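**Fivthorpe, 16 December 2019** – Tiltix, the small software team behind the Prindlow planning toolkit, today released Prindlow 3, a major update to its grasp planning and perception tools for two-finger grippers. The new version is a free download for everyone already using Prindlow, and it's the biggest step forward the project has taken since it began!

Prindlow takes what a wrist camera sees and works out where two fingers can close safely, how far they should open, and which way the arm should leave once it has hold of something. Earlier versions did this well with rigid parts on a plain table. Version 3 is built for the rest of the world: soft things, floppy things, things in a heap, and things standing inside other things.

**What's new**

- **Soft object planning.** The planner now treats plush, cloth and plastic bags as shapes that give way. It picks a closing width from a range and adjusts as the fingers meet resistance.
- **Container reasoning.** Open boxes are now modeled as walls and a hollow, including walls that lean or have torn rims. Prindlow looks for a path in and, just as important, a path back out with the object held.
- **Crăciun, a new replay viewer.** Load a recorded demonstration, drag the slider, and see every grasp the planner considered at that moment, with its score and the reason it was kept or thrown out. It opens a 400-second recording without making you wait for the whole file to load.
- **Faster replanning.** On our own test machine, a full replan in clutter now takes up to 32 milliseconds. We're really pleased with this one – it makes the viewer feel live.

Much of the work went into home-like settings, where patterned fabric and loose cables used to confuse the old segmentation step. A printed face on a sheet could be mistaken for an object lying on it. The new step compares color with depth before it draws an outline, and prints on flat fabric are now far less likely to become grasp targets.

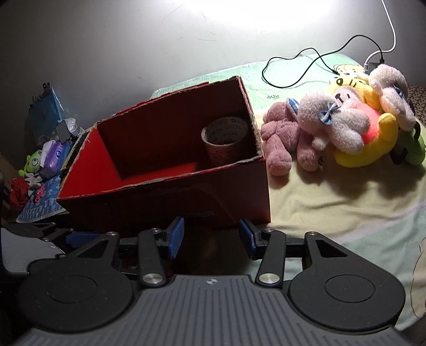
Cables get their own treatment as well. Prindlow 3 marks thin, looping shapes as "keep clear" by default, and users who do want to pick up a cable can switch that off for a single object or for a whole session. The setting is saved with the recording, so a replay in Crăciun will match the original run.

The release also includes 210 annotated grasp sequences, the same set we use for our nightly tests, along with the scripts that score them. Bug reports against these sequences are very welcome, and so are new ones from your own setups.

**Availability**

Prindlow 3 is available now for Linux from the Tiltix download page. A Windows build is planned for April. Existing project files open without conversion, but custom scoring plugins need to be rebuilt against the new headers; the upgrade notes cover the steps.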